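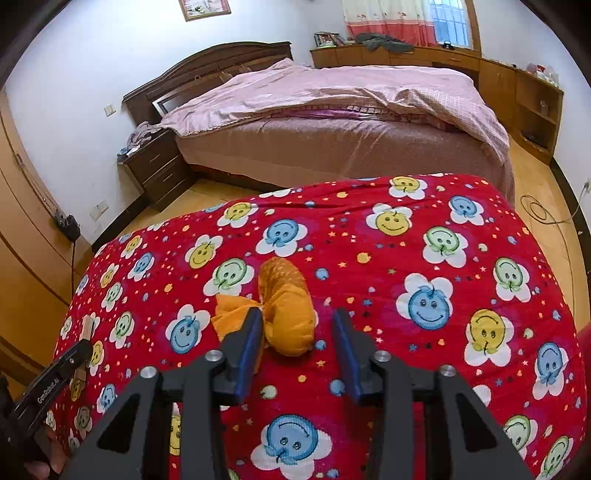

**Lempi Tikkanen**
Records and Meetings Clerk, Town of Vuscombe

Ticket 277 – Executive session minutes showing on the public site
Opened February 19, 2023
Status: see last entry

**Problem as reported**

Selectman Joonas Vuorinen called to say he could read the closed-session minutes on his phone, in line at the bakery. So could the person behind him, who had opinions. These are the minutes on the complaint against the highway superintendent. They are supposed to stay sealed until the board votes to release them, and the board has not voted on anything except a recess.

**Checked first**

- Document marked "Restricted" in Wirance: yes
- Folder marked "Restricted": yes
- Document visible to the entire town: also yes

**Log**

9:50 – Took the file down by hand. It came back.

10:05 – Took it down again and cleared the site cache. Came back with a new thumbnail.

10:20 – Called Wirance support and got Oskari Huttunen. He asked if I had tried marking it "Restricted."

10:45 – Pulled the agenda page offline entirely. This worked, and it also removed the agenda for the next meeting, which we have to post 2 days ahead. Put that one back as a plain PDF and taped a paper copy to the front door.

11:30 – Oskari called back. The nightly job publishes anything with "minutes" in the title, whatever the folder says. The setting is called "Transparency Assist" and it was switched on in April by a user named "admin." We have five people who log in as "admin." I am one of them and would like it noted that I was on vacation.

11:40 – Setting off. Renamed the file anyway. File has stayed down.

1:15 – Town counsel, Jintana Noiphan, wants the download count. Wirance says 50, with no way to tell how many of those were me checking whether it was still there.

**Still open**

1. Separate logins for everyone. Ville Hämäläinen has the request form.
2. Letter to the superintendent's attorney. Counsel is writing it – please stop sending her drafts.
3. Go through the older closed-session files for the same trouble. I have done the first 100 and found one, from the landfill lawsuit. Moved it.

Leaving this open until item 3 is finished. Please don't close it for me, whichever "admin" you are.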